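Keep the Repair Counter Open

The town library in Drirkach plans to close its repair counter at the end of March. The counter is a desk near the back door where people bring lamps, zippers, radios and chairs on Friday afternoons, and someone helps them fix what can be fixed. The reason given is floor space. The library wants the 37 square feet for a second row of self-checkout machines.

I have used the counter for six years, so I am not neutral. I also think the case for closing it is weak on its own terms. The checkout line is long for maybe half an hour after school lets out. The rest of the week you can walk straight up. I asked Tyra Amundsen, who runs the front desk, and she told me the longest wait she logged last month was 13 minutes.
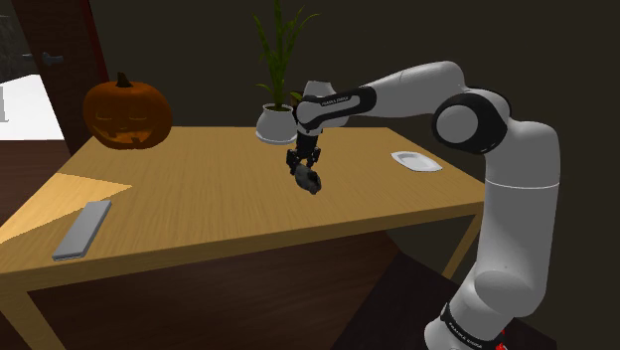 Repair takes a table, decent light and someone patient, and the counter has all of them. Janaka Wickramasinghe, who ran it before he moved to Trasov, used to say that most of his work was getting people to slow down and look. A broken toaster usually has one broken part. You take the cover off, you find the part, and you set everything else aside in the order it came out. It is work done on a light wooden table with one small thing held just above it, and the rest of your attention kept out of the way. I learned to replace a cord like that, and later a switch, and I have not bought a lamp since.

The library says people can watch videos at home. Some can. My neighbor Kjell Nyberg tried it with a vacuum cleaner and ended up with two screws left over and no suction. He brought it in the next Friday and left with it running.

There is also the money. Keeping the counter costs the library 4,000 a year, mostly for tools and insurance. The new machines cost more than that before anyone plugs them in, and they will need a service contract.

If the library must have the space, there is a storage room by the stairs that holds 28 folding chairs and a broken projector. Move the chairs. Somebody at the counter could probably take a look at the projector.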